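I have come to dislike the wish list. I mean the kind that gets passed around before a birthday, with links, sizes and a color picked out. In my family everyone uses them now, and every year the gifts get more accurate and I remember fewer of them.

My friend Kurniawati Siregar turned forty last year and sent out a list with 13 things on it. I bought her the earrings, small gold hoops from Pridus. She thanked me, and she wears them. She could have bought them herself in the time it took to paste the link. All I did was pay for them and have them sent to her apartment in a box I never touched.

A few weeks later another friend, Frida Riis, gave her a secondhand silk scarf, green with a brown border. It wasn't on the list. Kurniawati doesn't wear much green and I don't think she would have picked it up in a store. She ties it on her work bag and has told me the story of it three times. Frida saw it in a shop window in July, months ahead, and kept it in a drawer.

I know the case for lists. People have small apartments. Returns are a pain. An aunt who has never met your toddler can't be expected to know what size pajamas he wears, and a list saves her from guessing. For a baby shower or a wedding I would keep the list, since those are for setting up a household and the couple needs towels. I used one for my own shower and was glad to get the diapers.

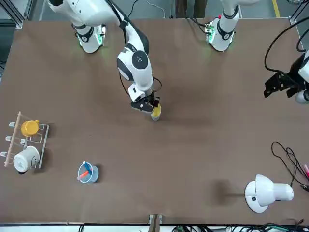 A birthday is different. Nobody needs to be equipped for turning thirty-six. The gift is there to say that someone thought about you for a while, and a list takes most of the thinking out. It also sets a price. When the cheapest item left is a $300 handbag from Noguchi and you meant to spend forty, you either overspend or go off the list and feel cheap about it. I have done both.

There is also the matter of what lists do to the person writing them. I wrote one two years ago because my sister asked. I sat down with nothing in mind and got up an hour later wanting a Plernano candle set, a robe and a perfume I had never smelled. I got the perfume. It gives me a headache, and I couldn't complain to anyone, having asked for it by name.

The usual answer is that guessing leads to bad gifts. Sometimes it does. I have been given a beaded belt that fit no one in the house and a bath oil that stained the tub. These cost me very little. I passed the belt on to my niece for dress-up and threw the oil out. A wrong guess from a person who likes you is a small problem.

So this year I told my family I won't be sending a list, and that I'd be happy with one small thing, or a card, or lunch. My sister said this made it harder for her. I said she has known me my whole life and could probably manage. She hasn't answered that yet.

I'm also not opening the ones I get sent, apart from checking sizes. My mother's birthday is coming up and hers has 4 items on it, all kitchen things. I'm giving her a hand cream she used to buy when I was in school and stopped buying when the drugstore near her closed. It took me two evenings to find a place that still carries it.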